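Home Shop Arms Parts & Spares Setup Notes Contact

Nilden Desktop Arm – Setup and Care

Hi, I'm Trinidad Fuentealba, and I build and look after every one of these arms myself, so if something on this page is wrong you know who to write to. The Nilden is a small tabletop arm with printed plastic parts and hobby servos, sold as a kit or put together and tested. I've been shipping them out of Hillwood since October, and most of the mail I get is about the same few things – mounting, cables, and a gripper that won't close right. So I've put it all on the product page where people might read it before they buy!

What you get

The arm, the base plate, the servo driver board, a power supply, one USB cable, a bag of screws (with spares, I always lose some too), a hex key and two clamps. The assembled version has been through 200 open and close cycles on the gripper before it goes in the box. The kit version hasn't, obviously, so run your own before you trust it with anything.

You'll need a computer, a small Phillips screwdriver and a table that doesn't wobble. I mean it about the table. I had one back from a customer who was sure the shoulder servo was bad, and the arm was fine on my bench. He'd had it on a folding card table the whole time.

Mounting it

Clamp the base at the edge of the table with both clamps, one each side, and leave enough room behind it for the cables to bend gently. Then put something flat, dark and matte down in the work area. A desk mat does the job nicely, and it gives small things a bit of grip so they don't skate off when the jaw nudges them. If your tabletop has a shiny finish, the mat helps a lot if you use an overhead camera too, because glare will drive you up the wall.

Tape the mat at the corners once you like where it is. Mine crept toward the window a tiny bit every day for a week and I blamed the software (sorry, software).

First power-up

Please don't plug everything in at once. I know you want to! Do it in this order:

1. With the power off, move each joint by hand through its whole range. It should feel stiff but even.
2. Connect the servo leads one at a time, starting at the base, and check each connector against the label on the driver board.
3. Plug in the power supply, then the USB.
4. Run the centering routine and wait for it to finish before you touch anything.
5. Fit the gripper horn last, with the jaw half open.

Step 5 is the one people skip. If the horn goes on with the jaw closed, the servo will keep pushing against a stop it can't see, and it'll get hot and start to buzz. If you hear buzzing, pull the power, take out the horn screw, lift the horn off, run centering again and put it back. It takes four minutes and it'll save you a servo.

Cables

This is the part I'd look at every time you sit down with the arm. The leads near the gripper move more than anything else on the machine, and they wear out first. Leave a loose loop at each moving joint, big enough that the lead never goes tight at full reach. Too much slack is bad as well – a long loop can snag on whatever you're picking up.

The usual symptom of a tired lead is a twitch. The gripper is happy in one spot and jumps in another, always in about the same place. Hold the connector still with your fingers at that spot (power on, arm parked, other hand near the switch) and if the twitching stops, you've found it. Reseat the connector first. If it comes back, swap the lead. I sell them in pairs, part number 153, and the ones from Dantas fit too if you already have some in a drawer.

Don't glue the connectors in. I used to, and then I had to get them out.

Looking after the gripper

Once a month, or more if it works hard, I do this on my own arm:

Wipe the jaw faces with a damp cloth. Dust makes them slippery, and you'll think the grip is weak when it's only dirty.

Check the bracket screws. Printed plastic gives a little under a screw head, so they loosen on their own. Snug them up and stop there. If you keep turning you'll strip the hole, and then it's a new bracket.

Look for pale lines in the plastic around the screw holes. That's the start of a crack. It will hold for a while, but order the part now.

Try a few pickups with something you know. I like a box with low sides and one small, solid object in it, as the arm has to come down over the wall and close without dragging the box along. If it clips the wall every time on the same side, redo the wrist offset in the settings. If it only does it now and then, go back to the base clamps.

Replacing a servo

The gripper and wrist servos come out without taking the arm apart. Power off, unplug the lead, take out the bracket screws and slide the servo body out toward you. Take a phone picture of which way the shaft faces before you pull it – the body will happily go back in upside down. Center the new one before the horn goes on, same as the first time.

Shoulder and base servos are a longer job, and I've written those up under Setup Notes. If you'd rather not, send me the arm and I'll do it. You pay shipping one way and the price of the servo.

Do I ship outside the country? Yes, though it's slow. Schools, write to me first. I did a batch for a class in Univton and worked out a spares box with them that's cheaper than buying the pieces one by one. 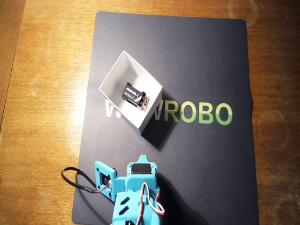 Spares orders go out the next morning if they're in by noon, and if you aren't sure which bracket you've got, send me a photo and I'll tell you before you pay for anything.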